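Soup for breakfast, and other things I have opinions on now
Mar 17, 2020

I've been eating soup for breakfast since September and I'm finally ready to talk about it. My sister thinks it's a phase. My dentist (who asked, I didn't bring it up) thinks it's fine as long as it isn't too hot. I think it's the best thing to happen to my mornings since I stopped setting two alarms.

It started when I was renting that drafty place in Pulville and the toaster died. I had leftover lentil soup, I was cold, and I ate it standing up in my coat.
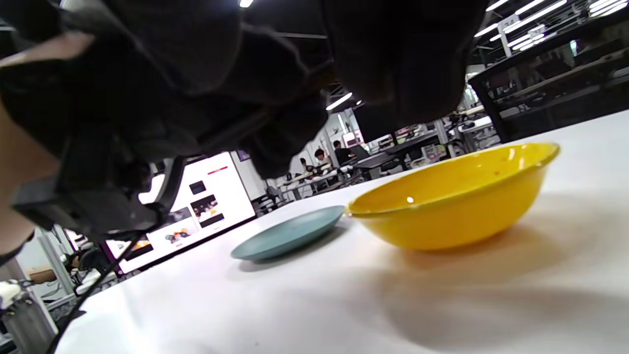
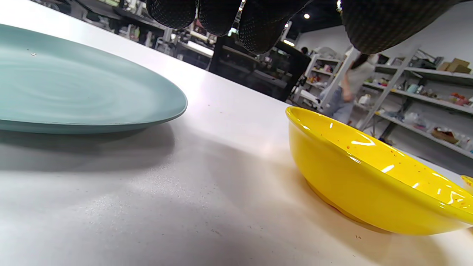 So, the rules. I do have rules, because the first few weeks I just ate whatever was left from dinner, and let me tell you, a spicy black bean soup at 6:30 in the morning is a lot. My stomach complained all the way to work. A breakfast soup wants to be mild and kind of plain, with something soft in it. Rice is great. Little noodles are great. Potatoes are okay but they make me want to go back to bed.

Miso is the obvious choice and yes, I went through a long miso stretch. The grocery on the corner of Hokgate carries a tub that lasts me forever, and on days when I'm running late I just stir a spoonful into hot water with whatever green thing is wilting in the drawer. Drink it like coffee. Then have coffee, obviously, I'm not a monster!

My real favorite though is chicken and rice, cooked way down until it's almost porridge. I make a big pot, let it cool, and freeze it in those flat bags so they stack. You can get up to 5 bags out of one chicken if you're careful and you don't "taste test" half of it out of the pot like I do. Ginger goes in at the beginning, scallions go on at the end, and a soft egg if I have the patience. I usually don't have the patience.

I tried to do an egg drop one last week and it came out like wet string. Edible! But I ate it with my eyes on my phone. I think I poured the egg in too fast, or the broth wasn't at a simmer, or both. If you've got a trick for this please leave it in the comments, I've read so many recipes and they all just say "drizzle slowly" as if I had been using a fire hose.

A few of you asked what I do about the dishes, and fair enough, it's one more pot in the sink before work. I heat one portion in the smallest pan I own, eat, rinse, done. I did buy a fancy insulated soup jar from Gresance, thinking I'd eat on the bus like a sophisticated commuter. The lid is great. The bus is not. There's a pothole on my route that has now had a fair amount of my carrot soup, and so has my gray coat – the good one.

Oh, and toast! People get worried about the toast. I bought a new toaster months ago and toast is still very much in my life, it just goes next to the soup now, or in it, if it's the end of the loaf and a little stale. Stale sourdough in chicken broth with a lot of pepper might be better than anything I've cooked on purpose.

Next up I want to try a corn one. I had something like it at Tipoki once, sweet and thin with a bit of chili oil, and I've been thinking about it ever since. They only serve it at lunch, which I consider a mistake on their part. I've got a bag of frozen corn and half a carton of milk that needs using, so I'll let you know how it goes.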